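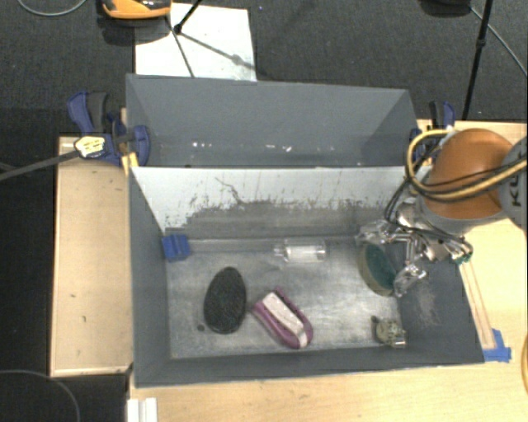
Adjoa Annan wrote in to ask whether you really need to check a home desk at all if it's only you sitting at it, and couldn't she just get on with the work? Fair question! I thought the same until the customer service agency I work for, Girnlow, sent me a home working form to fill in before they'd let me take a single call. I moaned, I filled it in, and I found two things under my own desk that I'd have told anyone else off for. So I've kept the list going and go through it every September.

My home office check, 2024-09-15

1. Extension leads - one per socket, none plugged into another
Fail, then fixed. I had the printer lead running off the lamp lead running off the wall. The printer now has its own socket by the door.

2. Cables off the floor where feet go
OK. Clipped along the back of the desk. The laptop charger still dangles a bit but I can't trip on it.

3. Plugs and chargers - no cracks, no scorch marks, no funny smell
One fail. The old phone charger had a split in the cable near the plug, and it's in the bin now. Please don't wrap tape round yours and hope.

4. Smoke alarm tested
OK. Loud enough to upset next door's dog.

5. Heater
Pass, with a telling off to myself. It was fine where it stood, but I'd hung a cardigan over the chair right next to it. Keep it well clear of curtains and paper, and switch it off when you go for lunch.

6. Chair
Not great. It sinks through the afternoon, so by my last calls I'm typing with my elbows up by my ears. I've been looking at the Erken, which goes up and down properly and has arms you can take off, but I want to sit in one first (has anyone got one? tell me!).

7. Screen height
OK now. Top of the screen level with my eyes, laptop on a stand and a separate keyboard. I used a pile of cookery books for the first year and it did the job.

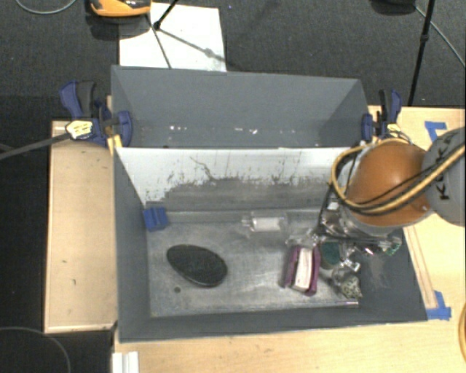

8. Light
Partly OK. Mornings are lovely. From 5 o'clock the sun comes straight in behind me and I can't read the customer's notes, so I need a blind on that window. I measured it at 52 inches wide, and of course the ready-made ones are all either side of that.

9. Headset
OK. Volume turned down a notch from last year. If your ears ring after a shift it's too loud, and do swap sides if yours only covers one ear.

10. Breaks
Fail, same as last year. I'm meant to get up every hour and I don't. There's a timer on the shelf now, out of reach, so I have to stand up to shut it off.

11. Way out
OK. Door opens fully. The box of Sarpong catalogues that used to live behind it has gone to the loft.

12. Insurance
To do. I need to ring and ask whether the work laptop counts on my home policy or whether Girnlow covers it. I keep putting this off!

Still open: 6, 8, 10, 12. I'll ring about the insurance on Monday and add what they tell me under number 12. Adjoa, if you do yours, start with the plugs.

Contact | Copyright Osuvum | Back to top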